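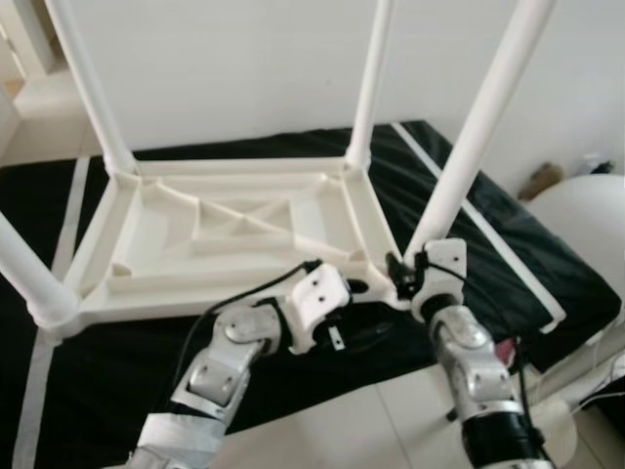 Apolinar Manríquez thinks the legs are the whole story. You can mold the nicest top in the world, he wrote under the first part of this series, and if the corner sockets are sloppy the thing will walk across the patio every time somebody cuts a steak on it.

Filipa Rebelo read the comment before we spoke and agrees with about half of it. She has spent 17 years buying outdoor and utility furniture, most of them for Carvalho, a small chain of garden stores, and she has heard a lot of confident talk about plastic tables. Some of it was in the brochures she was sent.

"Sockets matter, sure," she says. "But people blame the leg because the leg is what they see moving. Turn the table over. Look at what the top is doing in between."

I had come with a list of questions about the Bondau, the small white table from Skostmont that gets described on its label as a "lifetime surface." I wanted to know whether the label meant anything. Rebelo laughed at the word lifetime and asked whose.

Her view is that a molded top is mostly an argument about ribs. A flat sheet of plastic sags. To stop it sagging you can make it thick, and thick plastic costs money and takes longer to cool, or you can leave it thin and mold a raised pattern on the underside. Everybody does the second. What varies is how well.

"If the ribs only run one way, you get a top that's stiff one way," she says. "Lean on the other side and you'll feel it. Diagonals help with twisting. You want them to cross, and you want them to end up somewhere near the legs. I've seen patterns that looked very busy and didn't go anywhere. Somebody drew those because they looked like engineering."

I asked if she could tell a good pattern from a bad one just by looking. She said no, and that anyone who says yes is selling something. She presses a thumb into the middle of the top, then picks up one corner and watches whether the opposite one follows. It takes less time than reading the label.

The label also gives a load figure, and this is where Rebelo gets impatient. The Bondau is rated for 75 pounds. I thought that sounded low. She thought it sounded meaningless.

"Spread out how? For how long? At what temperature? A table in March and the same table in the sun at three in the afternoon in July are two different tables. Put a full cooler in the middle and leave it there all summer, and then tell me about 75 pounds."

She doesn't claim the number is false – she has no test of her own to set against it – and she was careful to say so twice. Her complaint is that a shopper can't do anything with it.

Sindimcombe, the distributor, sent me a sheet that says a leg was pushed in and pulled out of its socket 1000 times "without loss of fit." I read that line to Rebelo over the phone.

"By hand or by a machine? Straight in, or crooked, the way you do it when you're in a hurry and there's sand in the hole?" She paused. "I'd like to see the leg afterward. I'd like to see a picture of the leg. Did they send you a picture of the leg?"

They did not.

On the fit itself she is closer to Manríquez than she first let on. A tube that goes into a round socket needs enough depth to hold it, and she'd take a deep plain socket over a shallow one with a clever catch. She also warns against tapping legs in with a hammer. If one doesn't seat by pushing and turning, she says, check for a bit of leftover plastic at the mouth of the socket and trim it with a knife. Put the table together upside down on something soft, an old blanket will do, and don't stand it up until all four legs feel the same.

And don't drag it. She came back to this several times. Dragging puts a sideways load on a leg that was made to take weight from above, and the socket opens up a little each time. Two people lifting is best. One person tipping it on its side and carrying it by the rim is fine with a table this light.

What about cleaning the underside? I asked because my own table has something living in the pockets between the ribs. Rebelo said every ribbed table does, if it's left outdoors, and that the manufacturers never show it. She uses dish soap and a bottle brush, and does it before winter storage. Store it right side up or standing on edge. Upside down in the rain, that raised rim turns the underside into a tray, and the water sits there until you come back for it.

I put it to her that all this was a lot of trouble for a cheap table, and that a person could reasonably buy one, use it for three summers and stop thinking about it.

"That's what most people do, and I'm not going to scold them," she said. "I only mind when the box says lifetime."

Would she buy the Bondau? She has handled it, did the thumb test, and found it fair. The corner test was a little worse. She wouldn't put it in the window and she wouldn't send it back. At the full price she'd want to see a spare leg for sale on its own, and so far there isn't one. Sindimcombe says replacement parts are "under review," a phrase Rebelo asked me to repeat.

"Write that down with the date," she said.

Manríquez, for his part, has since added a second comment. He still says it's the sockets.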